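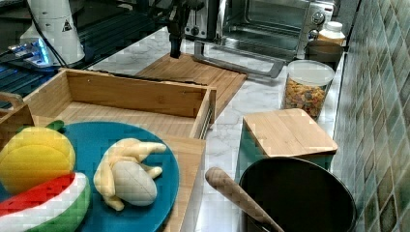 A robot gripper over a cutting board on a kitchen worktop.

Household robots, kitchen work

Kitchen robots are machines meant to cook, clear and tidy in ordinary homes. Claims for them tend to run ahead of results. Sostwood's trial in March set its arm 14 chores; it finished six without help, and wiping down was dropped from the list. Toy food is common in such tests – a plush banana does not bruise or leak. Bit-na Pyo, reviewing the Prestum and Gakia arms, found both slower than a person at every task. Neither is sold for home use.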